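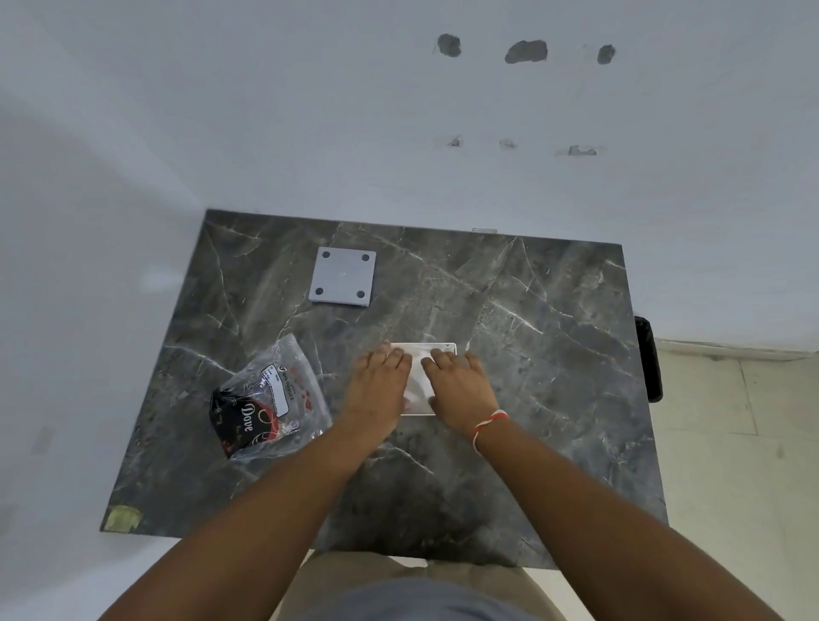

Furunine - Marble at Home: Your Questions

We love stone, and we love getting mail about it. Most of these came in after our stall at the Hedham market, and we add new ones whenever something good turns up.

Do you sell offcuts?
Yes, and they are our favorite thing to sell! The usual sizes are 40 x 55 cm and 48 x 55 cm. Dark gray goes fastest, so ask early if you want one with lots of white veining.

Every piece looks different. Can I choose mine?
Please do. Some people like one bold streak, others want veins running all over the place like cracks in ice. Tell us which and we'll send pictures of what's on the rack.

What can I keep on it?
Tissues, keys, a small lamp, a plant with a saucer under it. Dark stone makes a plain white box look wonderful. Go easy with metal things - lift them when you move them, and put felt pads underneath if they're staying put.

Can I leave packaged tissues in their plastic bag?
You can, but we'd take them out. Crinkly plastic catches the light on dark marble and it's all you notice. Even a black and white pack with a bit of red on it looks sharp against gray veins. 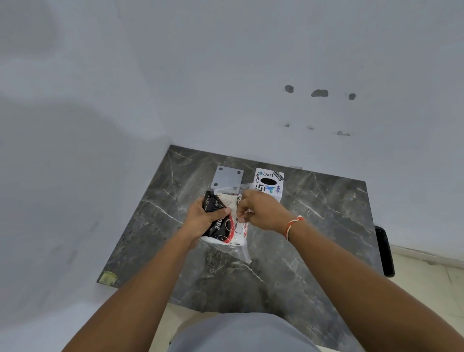 One customer in Lurham wrote that she got her slab just before Ramadan and put it in the corner by the dining room, with tissues and a bowl of dates on it every evening. She wanted to know if date syrup would hurt the stone, and said she'd already wiped it 20 times to be safe. Wiping that often is fine! Use a soft damp cloth, a drop of mild dish soap if it's sticky, then dry it.

What about yellowish marks?
Start with plain water and a soft cloth. If the mark stays, try a cleaner made for natural stone. No vinegar and no lemon, please, they dull the polish.

My wall has old screw holes in it. Fill them first?
Yes, do the wall before the slab goes near it. Knock off the flaky plaster, fill, let it dry fully, sand, paint. Filler dust gets everywhere, and a light wall in fresh paint next to dark marble is such a nice sight.

Can a slab just sit on the floor?
Sure, if the floor is flat and clean. Sweep up any grit and lay a thin non-slip mat down first. Two people for the larger size, and mind your fingers when you lower it.

Do you deliver?
To Hedham and Lurham, yes. Anywhere else, write to us and we'll see what we can do.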